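Zwischenbericht Projekt Viton
Auswertung von Sichtungsmeldungen unidentifizierter Himmelserscheinungen, Teilprojekt Altbestand und Klassifikation
Vorgelegt bei der Förderstiftung Dankwa
Berichtszeitraum: zweites Förderhalbjahr, Stand August
Bearbeitung: Zuzanna Sowa (Projektleitung), Said El Fassi (Datenbank), Vendula Kubíček (Bildmaterial)

1. Stand der Arbeiten

Die Digitalisierung des Altbestands der Meldestelle Brerkis ist abgeschlossen. Erfasst wurden 1141 Meldungen aus Briefen, Fragebögen und Telefonprotokollen. Die Rohtexte liegen vollständig in der Datenbank Cekgate vor, jeweils mit Scan der Vorlage und Abschrift. Handschriftliche Vorlagen wurden von zwei Personen unabhängig gelesen; Abweichungen sind im Kommentarfeld dokumentiert und nicht stillschweigend aufgelöst.

Die im Antrag vorgesehene Verortung ist in der Mehrzahl der Fälle auf Gemeindeebene gelungen. Ortsangaben wie „auf der Landstraße hinter dem Wald“ wurden nicht geschätzt, sondern als nicht verortbar gekennzeichnet. Bei historischen Ortsnamen, die nach Eingemeindungen entfallen sind, wird der damalige Name beibehalten und der heutige in einem eigenen Feld ergänzt.

2. Zeitangaben

Der Abgleich mit Ephemeriden und Wetterdaten setzt eine belastbare Uhrzeit voraus. Ein Teil der Meldungen enthält nur Angaben wie „nach dem Abendessen“ oder „kurz vor der Dämmerung“. Für diese Fälle wurde ein Feld für Zeitintervalle eingeführt. Die Länge des Intervalls geht als Unsicherheit in die weitere Auswertung ein. Angaben ohne Zeitzone werden als Ortszeit behandelt; die Umstellung auf Sommerzeit ist in den älteren Jahrgängen ein bekanntes Problem und wird von Said El Fassi anhand einer Umstellungstabelle nachgeführt. Die Tabelle ist für die Grenzregionen noch unvollständig.

Als Planetensichtung wird ein Fall nur dann eingestuft, wenn Richtung, Höhe und gemeldete Dauer zusammen passen. Eine hell stehende Venus in der richtigen Himmelsrichtung reicht allein nicht aus. Diese Regel ist strenger als die bisherige Praxis der Meldestelle und führt dazu, dass ältere Einstufungen teilweise zurückgenommen werden.

3. Klassifikationsschema

Das vorläufige Schema wurde überarbeitet. Die Klasse „Ballone und Himmelslaternen“ ist nun geteilt, da sich beide Gruppen in Flughöhe und Helligkeitsverlauf unterscheiden. Neu aufgenommen wurde die Klasse „Satellitenkette“. Die Klasse „Sonstiges“ entfällt; was keiner Klasse zugeordnet werden kann, wird entweder als „Angaben unzureichend“ oder als „nicht zugeordnet trotz ausreichender Angaben“ geführt. Die Trennung ist für die Außendarstellung wichtig, weil beide Gruppen in Presseanfragen regelmäßig zusammengezählt werden.

Zur Prüfung der Übereinstimmung haben Ayana Shiferaw und Adalberto Pimentel eine Zufallsstichprobe von 40 Fällen getrennt voneinander kodiert. Abweichungen traten vor allem zwischen den Klassen „Flugzeug im Landeanflug“ und „Planet“ auf. Die Kodieranweisung wurde an dieser Stelle um ein Entscheidungskriterium zur scheinbaren Eigenbewegung ergänzt. Eine Wiederholung mit einer neuen Stichprobe steht aus und ist Voraussetzung für die Freigabe des Schemas.

4. Bildmaterial

Ein kleiner Teil der Meldungen enthält Abzüge, Dias oder Dateien. Abzüge ohne Negativ werden erfasst, aber nicht vermessen. Bei digitalen Aufnahmen wird zuerst geprüft, ob die Datei im Originalzustand vorliegt. Über Messengerdienste weitergeleitete Bilder sind neu komprimiert und haben ihre Metadaten meist verloren. Für Neumeldungen ist das Formular deshalb um einen Hinweis zum Versand der Originaldatei ergänzt worden.
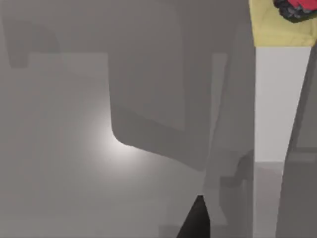 Die Abgrenzung von Reflexen gegenüber selbst leuchtenden Objekten bleibt der aufwendigste Teil der Bildprüfung. Das Prüfblatt von Vendula Kubíček fragt daher nacheinander Randschärfe, Helligkeitsabfall und Lage zu benachbarten Flächen ab. Ein Lichtfleck wie der weiße Schein unter der abgerundeten Ecke der grauen Fläche erhält beim Helligkeitsabfall den Eintrag „stetig, nach außen auslaufend“ und bei der Form „annähernd kreisförmig“; sein Maximum liegt unmittelbar an der Ecke. Solche Einträge legen eine Spiegelung auf glattem Untergrund nahe, belegen sie aber nicht. Entscheidend ist die Lage möglicher Lichtquellen, die in den Altmeldungen selten notiert wurde. Bei Aufnahmen durch Fensterscheiben wird zusätzlich nach eingeschalteter Innenbeleuchtung gefragt. Liegt dazu keine Auskunft vor, bleibt der Fall in der Klasse „Angaben unzureichend“.

5. Abweichungen vom Arbeitsplan

Die Rückfragen an Melderinnen und Melder verlaufen langsamer als geplant. Angeschrieben wurden nur Personen, deren Einwilligung zur Kontaktaufnahme vorlag. Die Rücklaufquote beträgt 30 Prozent und liegt damit unter der Annahme des Antrags. Eine zweite Anschreibewelle ist nicht vorgesehen – der Aufwand stünde in keinem Verhältnis zum erwartbaren Zugewinn, zumal die Erinnerung an Richtung und Dauer nach so langer Zeit kaum auswertbar ist.

Verzögert hat sich auch die Schnittstelle zu den Wetterdaten. Der Abruf der Bodenstationen funktioniert, die Höhenwinde fehlen noch. Ohne Höhenwinde lassen sich Ballondriften nicht rückrechnen; die betroffenen Fälle sind in Cekgate mit dem Status „wartend“ versehen.

6. Mittelverwendung

Die Personalmittel wurden planmäßig abgerufen. Bei den Sachmitteln ist ein Rest aus der Position Scandienstleistung verblieben, weil die Dias im Haus digitalisiert werden konnten. Wir beantragen, diesen Rest in die Position Datenpflege umzuwidmen. Das Formblatt liegt diesem Bericht bei. Reisemittel wurden nicht in Anspruch genommen.

7. Nächste Schritte

Zweite Kodierprüfung mit neuer Stichprobe (Shiferaw, Pimentel)
Vervollständigung der Umstellungstabelle für die Grenzregionen (El Fassi)
Anbindung der Höhenwinde und Abarbeitung der Fälle mit Status „wartend“ (El Fassi)
Abschluss der Bildprüfung für die Diabestände (Kubíček)
Entwurf der Nutzungsordnung für externe Anfragen an die Datenbank (Sowa)

Über die Nutzungsordnung muss vor der Öffnung des Bestands mit der Stiftung gesprochen werden. Offen ist insbesondere, ob anonymisierte Abschriften auch dann herausgegeben werden dürfen, wenn die Einwilligung nur die Auswertung umfasst.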